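3.2 Materials and layout

The blocks came from the Handwood shape set and were used as sold, with no sanding or repainting. We wanted pieces that differed in both color and outline, so that a sorter could follow either rule without the other getting in the way. The work surface was a light maple board made of glued strips, laid flat on a blue perforated table. Participants stood at the long side and were given 90 seconds per layout.

Layouts were drawn up in advance and varied mainly in how close together the blocks lay. In the layout of Figure 2, most of the blocks form a cluster toward one corner of the board, while a red star and a yellow octagonal block are set apart from it. Each color is shared by blocks of different shapes - the blue ones, for instance, are a triangular prism and a cube.

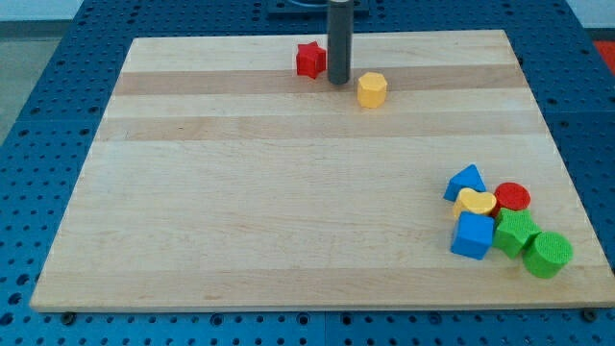

Figure 2. Shape blocks on the maple board, clustered layout.

Costel Sandu, commenting on an earlier draft, objected that sorting by color and sorting by shape are not equally hard with a set like this, and that a sorter who starts with color will look faster for reasons that have nothing to do with the layout. We accept the point. The order of the two rules was therefore switched after every 5 layouts, and times are reported separately for each rule in Section 4.

Of the 20 participants recruited at Cernside, 13 completed both rules in a single sitting. The rest came back in October, using the same board and the same set of blocks. Their times are marked in the tables but were not left out of the averages.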